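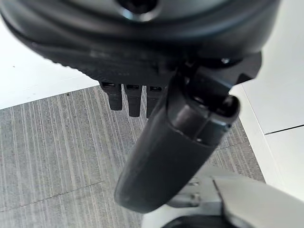 Looking down towards the floor, with a white surface on the right.

Posted in: Student Projects / Home & Living / Year 2

Where Does the Floor Go? A tidying project at Kerslake House

2025-09-11

So my project was about floors. More exactly it was about how much of a floor you can still walk on in a shared student place, and whether you can get some of it back without buying a heap of storage (I had no budget, so that part was easy to stick to!). The brief gave us 3000 words and I used most of them on shoes.

I worked in four rooms at Kerslake House: the kitchen, the laundry and two bedrooms. Every evening I wrote down each thing sitting on the floor that wasn't furniture. Bags, chargers, a colander, one thong without its mate, that kind of thing. If it was still there the next evening it got written down again, so my total of 2692 entries is a lot of the same backpacks over and over. My tutor pulled me up on this in the draft and fair enough, I should have kept repeat entries in their own column from the start.

For the tidying half I tried two methods. In the kitchen and one bedroom we used the Rulotley method, where everything gets picked up at a set time whether you feel like it or not. The laundry and the other bedroom got the Vastero sheet, which is a page taped to the door with a spot for each kind of thing. I coloured ours in. It took ages and I regret nothing.

The set time worked best in the kitchen, probably as we were all in there after tea anyway. In the bedroom it fell over by the first weekend. The door sheet was slower to catch on but the laundry stayed clear nearly to the end, apart from the corner behind the door, which I never won. Socks love that corner.

What I'd change: start before semester gets busy, measure clear floor with a tape as well as listing things, and agree on what counts as furniture. We had a long argument over a milk crate with a cushion on it. I counted it as a chair. My marker wrote "hmm" next to that.

The full log and the blank door sheet are in the appendix if anyone wants to run it at their own place.

Contact us | © Flekevwood College Student Projects | Back to top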